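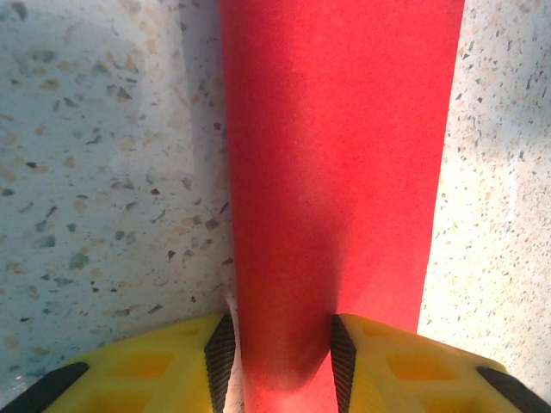 3.2 Surface fuzz and color reading

Figure 2. Red sample with a matte, slightly fuzzy surface. The red deepens toward crimson in the shaded part.

Color loss in dyed textiles is usually reported as a single difference value per specimen. On napped surfaces this value depends on fiber direction as well as dye content, and the two effects have to be separated before wash results can be compared. We followed the brushing procedure of Mugo and Ebrahimi, with one change — each specimen was read twice, along the nap and against it, and the mean was kept.

The Brulwood set contained 295 specimens in three reds. Readings were taken at 620 nm, with the specimen turned 90 degrees between pairs. Specimens from the Utwood mill showed the larger gap between paired readings, which we attribute to their longer surface fibers. Shaded areas such as those in Figure 2 were left out of the visual grading, as graders tended to score them as darker dye lots. Pilled specimens were kept and are treated separately in Section 3.4.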